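What Is a Stock Tip, and Should You Believe It?

Maybe you've heard a grown-up say, "I got a hot tip on a stock." It sounds exciting, like a clue in a treasure hunt. Before you get excited too, let's look at what a tip is made of. Sometimes it's made of very little.

First, what's a stock?

A company can be cut up into many small pieces of ownership. Each piece is called a share, and shares in general are called stock. If you own one share of a company, you own a tiny bit of it. You don't get to boss anyone around, and you can't walk in and take a chair home. But if the company does well, other people may want your share and offer you more for it than you paid. If the company does badly, they may offer you less. They may offer you almost nothing.

Let's make up a company called Mumine. Mumine makes buttons for machines, the kind workers press to start something or stop it. It has cut itself into 3188 shares. (Real companies usually have millions, but this is easier to think about.) Today each share costs $30. 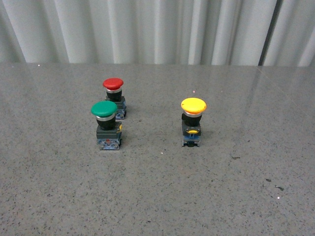

Now a tip arrives. Someone on a website writes, "Mumine is going to the moon! Buy now!" What do you know that you didn't know before? You know that a stranger is excited. You don't know how many buttons Mumine sold, or what it costs to make them, or whether it owes money to a bank. You could look at a big shiny red button with a silver ring under it and think it's a very fine button. A fine button can still come from a company that loses money on every one it sells. Liking a thing and knowing about the business behind it are two separate jobs, and the second job is a lot more boring.

Who is giving the tip?

This is the question I would ask first, every time. Suppose the stranger already owns 250 shares of Mumine. If lots of people read the tip and rush to buy, the price might climb from $30 to $40. The stranger can then sell all 250 shares and walk away with $2,500 more than before. After that the excitement wears off and the price may slide back down. The people who bought at $40 are the ones left holding it.

Grown-ups call this a "pump and dump." It is against the law in many places when people spread false stories to do it. It still happens. It happens most easily with small companies, where it takes only a few buyers to push the price up.

Not every tip is a trick, of course. Some people share ideas because they enjoy talking about them. But a person can be friendly and wrong. A person can even be friendly, clever and wrong - that happens a lot. 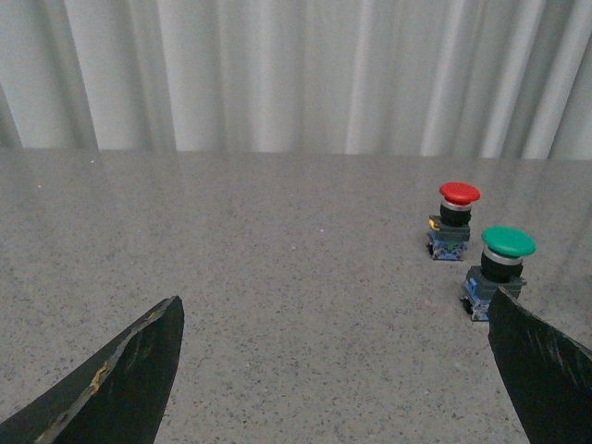 "But it went up last year!"

Here is another thing tippers love to say. Grundivow, a made-up company that sells rain boots, went up a lot last year. So it will go up again, right?

Try this with a coin. Flip it four times. If you get four heads, does the coin now like heads? No. The next flip doesn't remember the others. Stocks aren't exactly coins, because real things happen to real companies. Maybe Grundivow had a very rainy year and sold piles of boots. Next year could be dry. A price chart shows where the price has been. People draw a line through it and stretch the line into the future, and then they act as if the stretched part is a fact. It's a guess with a ruler.

Watch out for missing losers, too. Imagine 334 people each pick a different stock. A few of them will do very well just by luck. Those few will tell everyone how they did it, and they may even believe they have a special talent. The ones who lost money mostly stay quiet. So you hear a lot of happy stories, and you start to think winning is normal.

What about the experts?

Experts know more than strangers do. They read long reports and talk to companies. Even so, many paid experts who pick stocks do no better over the years than a plain fund that simply owns a little of nearly everything. And the experts often charge more. When someone offers to pick for you, find out what they get paid, and whether they get paid even when they're wrong.

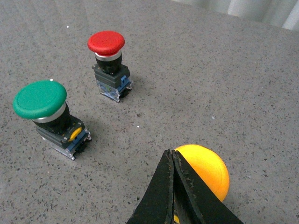
Questions to try on any tip

Who is telling me this, and do they already own it?
What does the company sell, and does it make money doing that?
Why do I have to hurry?
What could go wrong? Did they mention it?
How much could I lose?

If the answer to the third one is "because you'll miss out," I'd put the tip in the trash. A good company will usually still be a good company next week.

Try it at home

Pick three real companies you've heard of and write down today's price for each. Don't buy anything. Next to each one, write whether you think it will go up or down by October, and why. Put the paper somewhere safe. When October comes, check your guesses, and check your reasons as well. You may have guessed right for a reason that was completely wrong, and that still counts as luck.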